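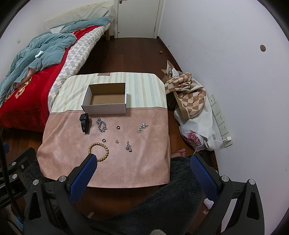
Jewellery boxes are a con. There, said it. The velvet ones with the little drawers and the ring slots and the tiny hooks that nothing hangs off properly. I've owned 3 and hated the lot. What you want is a plain box. Cardboard inside, white outside, no lid to fiddle with, open top. Put it down on something flat and tip everything you own out in front of it. Watch, chain bracelet, the wooden beads, two small rings, earrings so tiny you'd lose them in a carpet. Pink cloth underneath is good, you can see the dark rings against it. Then look at what's there before any of it goes in. That's the bit people skip.

My aunt had a proper one from Givholm, with a key. Lovely thing. She wore the same pair of studs for twenty years because everything else was in the bottom tray under the other tray, and you had to take the top tray out with both hands and then where do you put it? On the bed. And then it tips. I have picked beads out of her candlewick more times than I can say.

The idea behind all those compartments is that you'll put things back. You won't. You come in late, shoes off, watch off, rings off, and they go on the nearest surface. Windowsill, soap dish, edge of the bath (please not the edge of the bath). Zawadi Mutiso at work keeps hers in a saucer and people laugh at her but she is never looking for an earring, is she. I'm looking for one roughly every morning.

So. One box, shallow enough to see the bottom. Everything goes in togther. Yes the chain tangles a bit. A fat chain with big links comes apart in a second, it's the fine ones that knot and those can have an envelope. Or live round your neck.

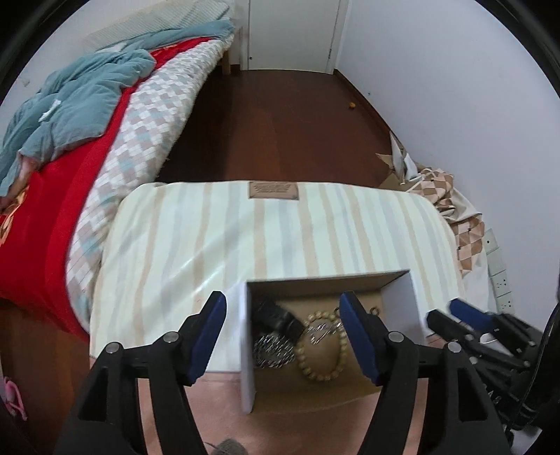
*Akinyi Mwakyusa, Malville, Sat 6 July*

Now the argument I always get is scratching. Hywel Phillips wrote to me after the March piece, very cross, two pages, to say metal and beads should never share a space. And fair enough if it's your grandmother's pearls. But a string of pale wooden beads with something thin and silvery lying across it, in a cardboard bottom? That's an ordinary weekday lot. It'll survive. Anything really precious should be wrapped up and put somewhere else anyway, and I'd say most of us own one thing like that, two at a push.

The other argument is that it looks a mess. Well yes. Mine looks a mess. But it's a mess with edges. I can see the chain, I can see the beads, small ring by itself up in a corner where I can get a finger to it. Compare that with a beautiful tidy box, shut, on top of the wardrobe.

I do have one rule, stolen from Nidia Mamani, who used to sell bits and bobs at the Nogueira market. If you can't see the bottom of the box, something comes out. Not into a second box!! Out. Given away, or to the charity shop, or to whichever niece is still speaking to you. I'm bad at this. There's a brooch I've moved house with and never once pinned on.

And please don't go and buy a special box for it either. Shoe box, boot box, the one the kettle came in cut down with the kitchen scisors. Trim it low. Fold a bit of cloth under if the dresser's slippery.

Hywel, I know you'll write.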